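Betreff: Re: [hastwood-technik] WLAN-Abbrüche im 2,4-GHz-Band, Teeküche und Flur
Von: So-yul Kong
An: hastwood-technik
Datum: Juni 2019

Hallo Lorcan, hallo Liste,

Lorcan Corrigan schrieb:
> Seit dem Umbau haben wir im Flur mittags regelmäßig Verbindungsabbrüche.
> Betroffen sind nur Clients auf 2,4 GHz, die Geräte auf 5 GHz laufen durch.
> Der Oliren-Accesspoint meldet "high channel utilization", aber keinen
> Neustart. Kanal 11 ist fest eingestellt, Kanalbreite 40 MHz. Hat jemand
> eine Idee, bevor ich den AP tausche? Firmware ist aktuell, Kabel ist
> durchgemessen.

Den AP würde ich vorerst hängen lassen. Das Muster passt zu einem Störer, der sich nicht an das Protokoll hält, und dafür spricht vor allem die Uhrzeit. Haushaltsübliche Mikrowellenherde arbeiten nominell bei 2450 MHz. Das Magnetron ist nicht frequenzstabil, es wandert mit Temperatur und Last, und der obere Teil des Bandes bekommt meist mehr ab als der untere. Kanal 11 (Mitte 2462 MHz) ist damit ungünstig gewählt.

Zum Zeitverhalten: Geräte mit klassischem Trafonetzteil strahlen nur während einer Netzhalbwelle, also im 20-ms-Raster mit knapp der Hälfte Einschaltdauer. In den Lücken kommen kurze Frames durch, lange Aggregate dagegen kaum. Invertergeräte takten anders und belegen das Band gleichmäßiger. Im Log sieht man dann viele Retries bei unauffälligem RSSI.

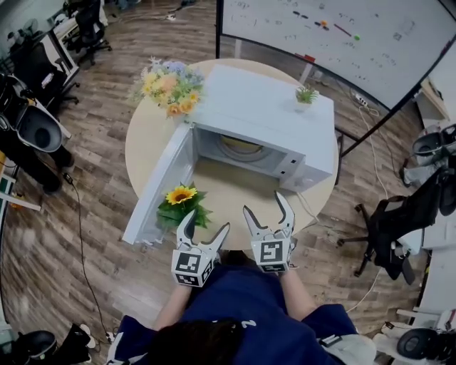 Zur Kanalbreite: 40 MHz auf 2,4 GHz bitte abschalten. Der zusätzliche Durchsatz existiert in einem Bürogebäude nur auf dem Papier, dafür fängt sich der Empfänger Störungen aus dem halben Band ein. Mit 20 MHz auf Kanal 1 (2412 MHz) ist der Abstand zur Störmitte deutlich größer. Ob Kanal 1 bei euch frei ist, müsste ein Scan zeigen – in Stodville war er durch die Nachbarn belegt, dort sind wir auf 6 ausgewichen und hatten im November trotzdem Ruhe.

Vorschlag für die Messung:

1. Dauerping vom Client zum Gateway, Intervall 20 ms, 2000 Pakete, Ausgabe mit Zeitstempel in eine Datei.
2. Eine Tasse Wasser für zwei Minuten bei voller Leistung erwärmen, Start und Ende notieren. Nicht leer laufen lassen.
3. Dasselbe ohne Mikrowelle als Referenz.
4. Beides auf Kanal 1 und 20 MHz wiederholen.

Verlust und Laufzeit bitte getrennt auswerten. Wenn die Verluste gering bleiben, die Laufzeit aber auf dreistellige Werte steigt, greifen die Wiederholungen auf Schicht 2 noch. Bei Ausreißern bis 999 ms ist es für Telefonie trotzdem zu spät.

Falls die Messung nichts ergibt, kommen als Nächstes Bluetooth-Headsets, Funkkameras und schlecht geschirmte USB-3-Kabel in Frage. Letztere stören nur im Nahbereich und würden nicht den ganzen Flur betreffen.

Unabhängig vom Ergebnis: Alles, was 5 GHz kann, sollte dort bleiben. Band Steering ist bei den Oliren-Geräten ab Werk aus. Zwei getrennte SSIDs sind weniger elegant, lassen sich aber leichter debuggen. Die niedrigen Basisraten (1 und 2 Mbit/s) würde ich bei der Gelegenheit gleich mit abschalten, sofern keine alten Handscanner mehr im Netz sind.

Schick die Rohdaten gern an die Liste, am besten als Textdatei. Das Skript zur Auswertung liegt im Wi-Verzeichnis auf dem Server.

Gruß
So-yul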